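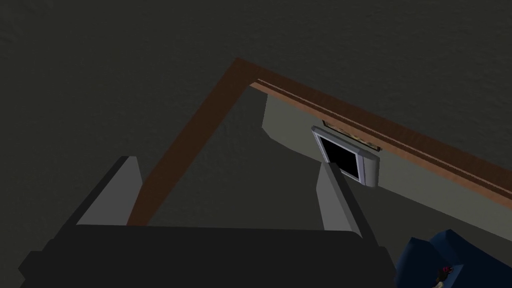

Eka arm, phase one: renders and purchase notes

Simulated views from the household layout, posted 19 October 2020 for the equipment request. The Eka arm has not been ordered. The layout is being run in simulation first so that gripper, mounting and workstation costs can be settled before the November budget round.

Gripper open, nothing held. Monitor on the lighter wall panel, seen past the right finger.

Gripper

Two-finger parallel type in both quotations. Flemness quotes 1,849 euros with the wrist adaptor and one set of fingers. Folier is cheaper on the unit but charges separately for the adaptor and the cable set, and the difference after those is some 200 euros. Spare fingers should be entered as a consumable and kept off the capital line. Opening width is to be confirmed against the largest item on the test list before either quotation is accepted.

Both quotations exclude carriage. Folier's lapses 10 days after issue and will have to be requested again.

Mounting

The base position is still open. A fixed pedestal is the cheaper choice and needs no extra safety assessment, but it restricts the work to one stretch of counter. A wheeled base reaches the doorway as well — at the price of a heavier battery and a second charger. Shojaei has been asked to price both. Please leave the mounting line blank until those figures are in.

Workstation

One machine, 900 euros allowed. The present desktop runs the layout at reduced texture quality, which is adequate for reach checks and poor for anything involving the camera. If the allowance is cut, the workstation is deferred and the gripper goes ahead.
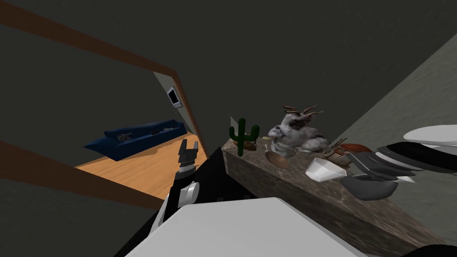
Gripper raised towards the doorway, countertop with mixed items to the right.

The countertop items serve as a mixed handling load: a square bowl, a stuffed toy with antlers, a green toy cactus, stacked flat pieces. Physical equivalents are to be bought locally out of the consumables line. Soft and rigid items should be listed separately on the form, as they are tested with different grip force settings.

Not included in this request: force sensor, second arm, annual service cover. Service cover is optional in the first year with Flemness and can be added later at the same rate.

Corrections to the figures go to Mihret Wolde, with the quotation number in the subject line.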